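So the Karanix gripper kit has been on my arm for 16 days now, and I'm kind of smitten! Setup took me most of an evening (the manual is thin, and I'd put the adapter plate on backward), but it hasn't slipped loose since. I paid $407, against $85 for my old Tornex one, and ouch. But the textured pads are so much nicer on plastic bowls — the Tornex fingers just skated off the rims. Nested bowls are my test for everything. Next up is trying the softer pads, if they ever ship.
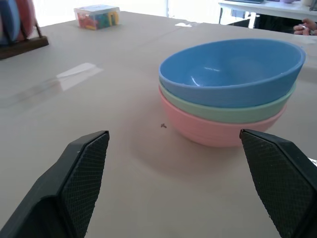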